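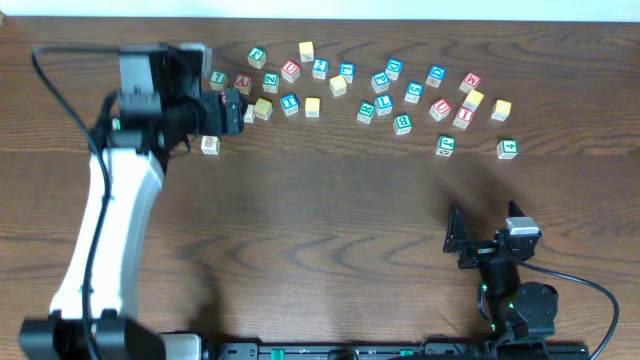
요즘 저희 집에서 제일 인기 있는 물건은 단연 알파벳 나무 블록이에요! 화요일 저녁마다 식탁을 싹 비우고 블록을 와르르 쏟아 놓는데, 그 소리만 나면 둘째가 방에서 뛰어나옵니다 ㅎㅎ

제가 이 블록을 좋아하는 건 색 때문이에요. 나무 결은 그대로 두고 테두리랑 글자에만 색이 들어가 있어서, 식탁 위에 흩어 놔도 정신없지가 않고 참 예뻐요. 빨간 테두리의 A, 초록 테두리의 Z… 글자를 모르는 아이도 색으로 먼저 기억하더라고요. "초록색 지그재그 줘!" 하면 Z입니다.

처음엔 탑만 쌓다가 지금은 이름 만들기에 푹 빠졌어요. 지난번엔 그림책 작가 Hjørdis Magnusson 이름에 도전했는데 S가 모자라서 결국 숫자 5를 빌려 왔어요. ø는 O에 연필을 걸쳐서 해결했고요(제가 생각해도 천재 같았음).
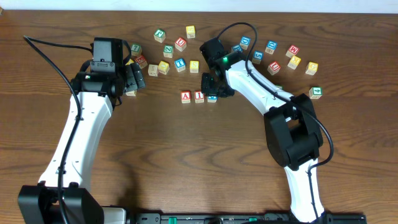 숫자 블록도 은근히 쓸모가 많아요. 큰애는 연도 만들기를 좋아해서 할아버지 책에서 본 1758을 꼭 한 번씩 만들고, 둘째는 6을 뒤집어 놓고 9라고 우깁니다. 글자랑 숫자를 섞어서 암호를 만들고 서로 풀게 하면 저녁 시간이 금방 가요.

정리는 색깔별로! 빨강은 아빠, 초록은 둘째, 이런 식으로 맡으면 훨씬 빨리 끝나요. 상자는 Bakke에서 산 뚜껑 있는 걸 쓰는데 딱 맞게 들어가서 볼 때마다 기분이 좋아요. 다음 주에는 글자를 종이에 대고 따라 그려서 문패를 만들어 볼 생각입니다. 잘되면 또 올릴게요!

댓글 3

초코우유
지그재그 너무 귀여워요ㅋㅋ 저희 애는 W를 산이라고 해요.

바람개비
연필로 ø 만드는 거 바로 따라 해 봤어요! 상자 크기도 알 수 있을까요?

도토리네
색깔별 정리 오늘 당장 해 봐야겠어요. 문패도 기대할게요~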